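Chapter 7
When the Grip Lets Go: Faults in Handheld Gripper Work

Matilde Correia likes to begin her first workshop of the year by dropping something. It is usually a packet of crackers, and she drops it from shoulder height into a cardboard box while everyone is still hunting for a chair, and then she asks the room what failed. People say the fingers, or the pads, or the spring. She lets them go on for quite a while (she is a patient woman, and I have sat through this more than once with great pleasure!) before she points out that they have named four parts and asked no questions. When did the grip start to go? Was the trigger still pulled? How far had the fingers opened when the packet left them?

I have borrowed her opening because this chapter is about exactly that kind of trouble. In Chapter 6 we learned to set up a handheld gripper and pick up ordinary household goods with it, and I hope you enjoyed yourself. Now we have to talk about the afternoons when it misbehaves.
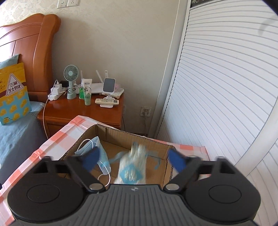
Our main case is the Neves fault, named for the workshop where it was first written up one June. Margaux Baudry was going through a set of 2419 recorded grasps, all made with one pair of grippers, and she noticed that the opening width reported by the left finger had begun to wander. It was a tiny amount at first, too small to feel in the hand. By the last 300 grasps the recorded width said the fingers were closed on an object while they were still plainly apart, and a robot arm trained on those numbers at Grulley did just what it had been taught. It closed on air, lifted, and carried nothing at all across the bench, very politely, 25 times in a row.

The cause was a pivot screw that had worked itself loose. You will meet that screw again in Section 7.3, where we take the joint apart, and in Section 7.5, where we look at the checking routine that Cladport adopted afterward. Their rule is a simple one: after every 100 grasps, close the fingers fully, read the width, write it down, and open them again. It takes less time than sharpening a pencil, and I do wish we had all been doing it years earlier.

Before we get to the screw, though, I'd like you to keep in mind that soft and thin things hide this fault better than hard ones do. A block of wood shows a bad reading right away. A face mask or a cloth pouch folds up between the pads and forgives nearly everything, so the reading can drift for days.

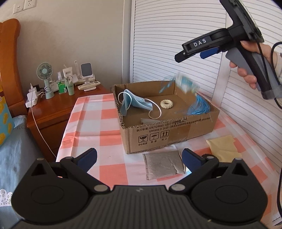 If the reading looks wrong in the middle of a session, should you finish the session first?

Stop where you are, set the gripper down with the fingers open, and note the number of the last grasp you trust. Anything recorded after that grasp goes into a separate folder until the width has been checked.

Section 7.1 starts with the Plillametti log sheet, so please have a blank copy beside you as you read.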